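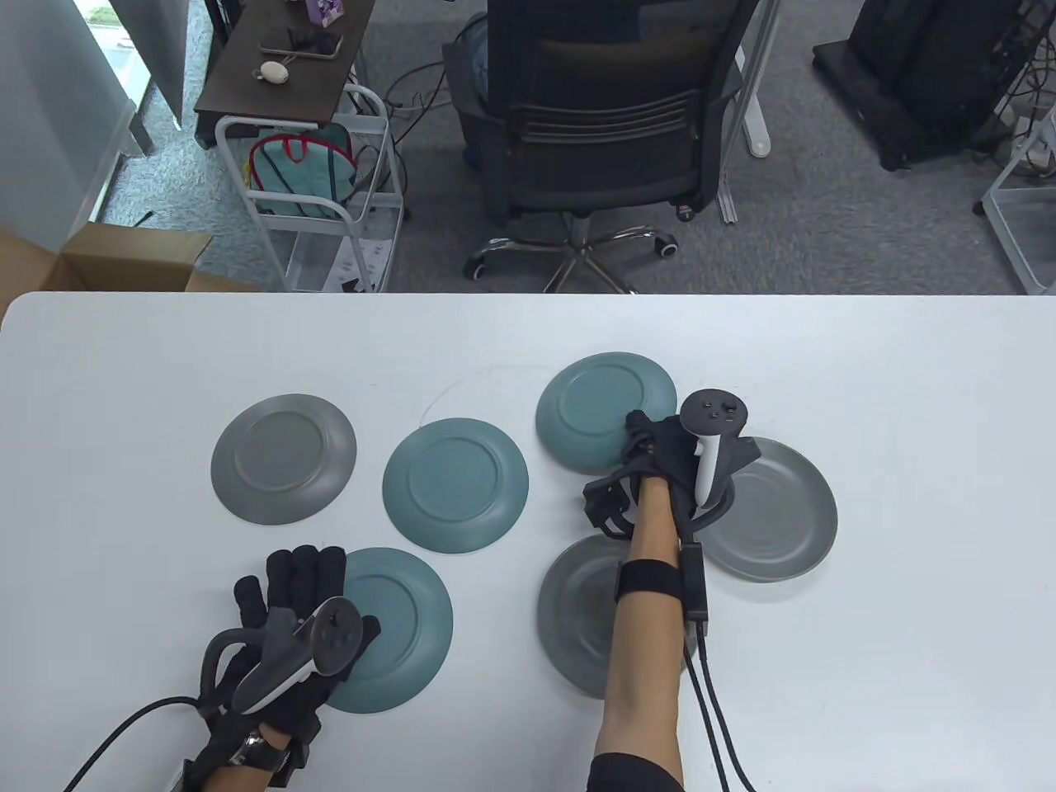
日本語の動詞の中で、私が長い間うまく使えなかったものに「伏せる」があります。辞書には「下に向ける」「裏返しに置く」「隠す」「横になる」と並んでいて、初めて見たときは別々の動詞が四つあるように感じました。私の母語では、物をひっくり返すときはいつも同じ動詞を使います。皿でも、かばんでも、靴下でもその動詞です。ですから白いテーブルの上の灰色の皿と青緑の皿を見ても、以前の私なら「皿がひっくり返っています」と言ったと思います。間違いではありませんが、それでは事故のように聞こえるそうです。高台が上を向いて、皿が「伏せてあります」。こう書くと、ずっと静かな感じになります。

日本語を勉強し始めてから、今年の7月で8年になりました。最初の教科書は、Drostgateの駅の近くにあった古本屋で買ったものです。前の持ち主の書き込みが多くて、第三課までは答えが全部書いてありました。第四課からは真っ白でした。私はその真っ白なところから急に難しくなった気がして、一度やめています。二度目に始めたときは新しいノートを買い、わからない言葉を見つけるたびに一つずつ書くことにしました。途中からはKomtonという単語帳のアプリに移しました。昨日の夜の時点で、登録した言葉は3964語です。

数だけ見るとよく勉強しているようですが、使える言葉はその中の少しです。とくに動詞がだめです。名詞は一度覚えれば、だいたいその場所にいてくれます。「やかん」は次の日も「やかん」です。動詞は、隣に来る名詞によって顔が変わります。「かける」を調べた日のことはよく覚えています。電話をかける、眼鏡をかける、鍵をかける、迷惑をかける、水をかける、時間をかける。カードを一枚作ろうとして、結局その晩は「かける」だけで終わりました。

それで、今年から単語帳の作り方を変えました。動詞を一語で登録するのをやめて、必ず名詞と一緒に入れます。「伏せる」なら次のようになりました。

- 茶碗を伏せる
- 本を伏せて置く
- 目を伏せる
- 名前を伏せる
- 床に伏せる

最後のものには、さらに面倒なことがあります。「床」を「ゆか」と読むと、床に体を低くつけることになります。「とこ」と読むと、病気で寝ていることになります。ただ、病気のときは「床に臥せる」と別の漢字で書くことも多く、「ふせる」とも「ふせっている」とも出てきます。小説で「祖父は床に臥せっていた」という文を読んだとき、私はおじいさんが床の上で何かから隠れていると思いました。三ページほど、ずっとそのつもりで読みました。家族がとても落ち着いているので、変な小説だなと思っていました。

「目を伏せる」も好きな言い方です。「下を見る」とは違います。足元に段差があるときは下を見ますが、目は伏せません。叱られたとき、恥ずかしいとき、悲しい話を聞いたときに、目を伏せます。けれども、どこまでが「下を見る」でどこからが「目を伏せる」なのか、外から見ている人にどうしてわかるのでしょう。日本語の先生に聞いたら、少し考えて、「まぶたかな」と答えてくれました。それ以来、人のまぶたが気になって困ります。

本については、私はずっと「逆さまに置く」と言っていました。読んでいる途中で、開いたページを下にして机に置くことです。日本人の友人には、上下が反対になっていると受け取られたようで、話が合いませんでした。「伏せて置く」と言えばよかったのです。ついでに「本が傷むから、やめたほうがいい」とも言われました。その通りなので、今はしおりを使っています。せっかく覚えたのに、言う機会が減りました。

似た動詞との違いも、表にしてみました。先生に直してもらったものです。

| 言葉 | 私のメモ |
|---|---|
| 裏返す | 表と裏があるもの。紙、靴下、お好み焼き |
| ひっくり返す | 勢いがある。話や結論にも使う |
| 逆さにする | 上と下が反対。瓶、傘 |
| 伏せる | 口や顔が下を向く。そのまま静かにしている |

「そのまま静かにしている」は辞書の説明ではなく、私の感想です。でも先生はそこを消しませんでした。

表を作っているうちに気がついたのですが、この四つを分けるには、物を見る必要があります。表があるか、口があるか、上と下が決まっているか。母語で話しているとき、私はお好み焼きと瓶が違う種類のものだとは考えていませんでした。それで最近は、台所で声を出しながら練習しています。鍋のふたを裏返す。コップを伏せる。砂時計は、少し迷いましたが、ひっくり返す。一人で暮らしているので、誰にも迷惑を「かけて」いません。

7月には、Irkcombeに引っ越した姉に手紙を書くつもりで、この話を母語で説明しようとしました。途中で止まってしまいました。四つの動詞が全部同じ単語になるので、「ひっくり返すとひっくり返すは違う」という文になります。姉からの返事は「疲れているなら早く寝なさい」でした。

もう一つ、まだよくわからないのが「伏せておく」です。ニュースや小説で、「名前は伏せておく」「このことは伏せておこう」のように使います。「隠す」と言うと悪いことのようですが、「伏せる」はもう少し礼儀があるように感じます。カードゲームの札も同じで、伏せてある札は、そこにあることはみんな知っています。見えないのは数字や絵だけです。これが正しい理解かどうかは、次の授業で聞いてみます。

次の授業までの宿題は作文で、1000字以内です。題は「最近覚えた言葉」なので、もちろん「伏せる」にしました。いま300字まで書いたところで、「うつ伏せ」という言葉を忘れていたことに気づきました。反対は「仰向け」です。どうして「うつ」なのか、どうして反対は「仰ぎ伏せ」ではないのか、調べ始めたら作文が止まりました。

辞書は紙のものも使っています。駅前のYoonという喫茶店に持って行って、窓に近い席で引くのが休みの日の習慣です。重いので、帰りはいつも少し後悔します。紙の辞書のよいところは、隣の言葉が目に入ることです。「伏せる」の近くには「防ぐ」も「塞ぐ」もありました。「塞ぐ」は穴にも、道にも、気分にも使うそうです。気分が塞ぐときと目を伏せるときは、よく一緒に来るのではないかと思います。

「塞ぐ」のカードもまだ作っていません。穴を塞ぐ、道を塞ぐ、耳を塞ぐ、までは書けました。「気が塞ぐ」と「気分が塞ぐ」のどちらを先に入れるか迷っているので、もし自然なほうをご存じの方がいたら、コメントで教えてください。

2021年8月28日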